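**Grundivley gets its morning coffee back**

5th December

Good news for anyone who has been crossing the river for a decent cup: the old Thaler bakery on the square is open again, this time as a coffee shop, and the line on the first morning went right out the door!

Owner Andri Zürcher grew up three streets away and spent most of the fall fixing the place up. He has kept the bakery's big oven (it still works beautifully) and uses it for rolls and plum cake from 6 a.m. The beans come from Kelus, a small roaster up the valley, and there are three blends to start with. 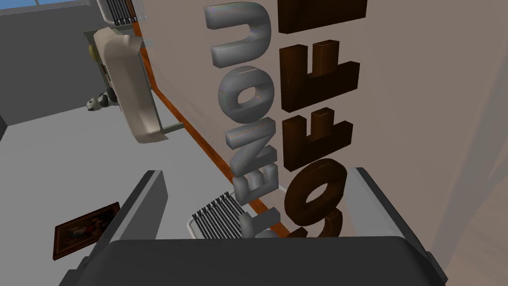

Neighbors helped out too. A street sale in the summer raised $1,388 toward new front steps and a ramp, so strollers and wheelchairs can finally get in without a struggle. "People kept stopping by to ask when we'd open," Zürcher said. "I had to start giving them cake."

In January the shop will begin staying open late for live music, with the local folk trio Oliro playing the first night. Entry is free, but seats will go fast, so come early and try the plum cake while you wait.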